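The Plondine Portfolio Box

If you have ever carried a semester's worth of posters to a review in a trash bag (we have, and it rained), you will understand why we keep making this box. Plondine is a flat, lidded case for design students and young art directors who still like to show printed work, and it holds up to 22 mounted boards without bending a single corner.
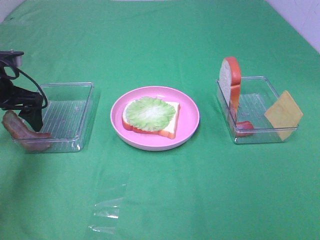
The outside is wrapped in Zanora bookcloth, which comes in gray, rust and a very cheerful yellow, and the hinge is sewn by hand. Araba Boateng drew the first version for her own campaign work and she still checks the lids before they leave us — she is fussier than any of our customers! Inside there's a ribbon to lift the boards out and a shallow pocket for business cards or a leave-behind.

Item number: 3074
Closed weight: 978 grams
Card pocket: included
Shoulder strap: sold separately, item 740

We can stamp your name or your studio's name on the lid in plain foil. Send us the wording with your order and Etornam Acheampong will email you a proof to look over before anything gets pressed.

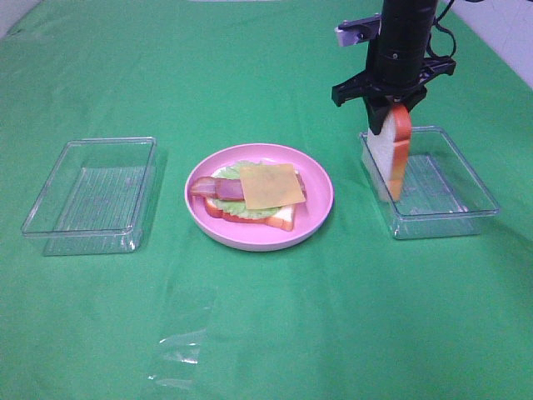

Can I order extra boards later on?
Extra boards are sold in packs under the name Warneo, in black or white, and they fit every Plondine we have made.

Orders placed by noon on Saturday go out with the next pickup.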